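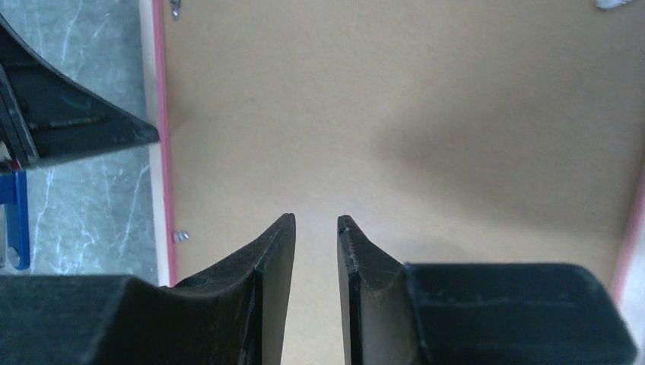 *Brown panel with a pink and white border.*

# Povovport shot trainer, after a season in a high school gym

I help coach the girls' JV team, and in March our booster club bought a Povovport return net with the shot counter. It hangs from the rim, catches the ball and sends it back down a chute to the shooter. We had been using an old Kołodziej net with no counter, so most of my comparisons are to that.

Setup takes two people. The collar clamps onto the rim with four pads, and the chute clips on after that. The first time we needed most of a water break plus ten minutes. Now two sophomores can do it while I tape ankles. The instructions show the chute facing the wrong way in step six, so ignore that step and follow the arrow on the collar.

The return is good from the free throw line and the elbows. From the corners the ball comes back about a step short, and players have to move up for it. A shooter working alone gets 200 shots done in one session without chasing anything.

The counter is the weaker part. It reads makes well. It misses some shots that drop straight through without touching the net, and twice it added a make when a ball wedged against the collar. Juwita Harahap, our shooting guard, kept her own tally on paper and came out a few makes ahead of the counter on most days. By the end of the season the display read 3,317, and I would treat that as close – not exact. 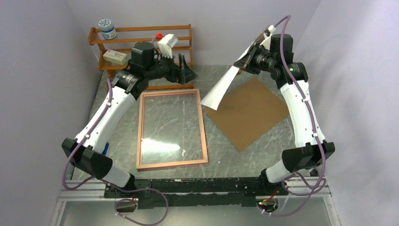
*Two white and black arms mounted on a rail.*

Battery life is fine. I charge it on Sunday and it lasts the week. The app, called Sustum, is slow to connect and logs you out if the phone locks. I stopped using it and write the totals on the whiteboard.

One chute clip broke when a ball cart rolled into it. Povovport sent two replacements for free, but they took three weeks, and we used a bungee cord until then.

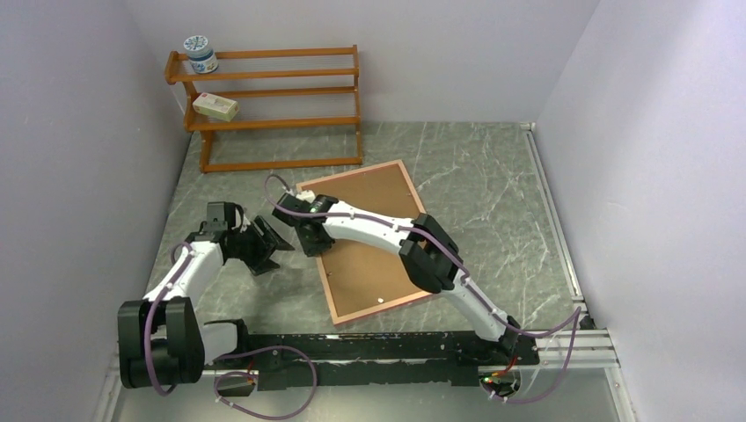 I also tried the Dretska model at another school's summer clinic. It has a wider net and a better return from the corners, but it stands on a wheeled base that takes up most of the lane. You can't run anything else at that basket. If you have a spare hoop, it's the one to get. We have two hoops and 14 players, so we're keeping the Povovport.

Four out of five. I'd skip the app and buy an extra set of clips with the order.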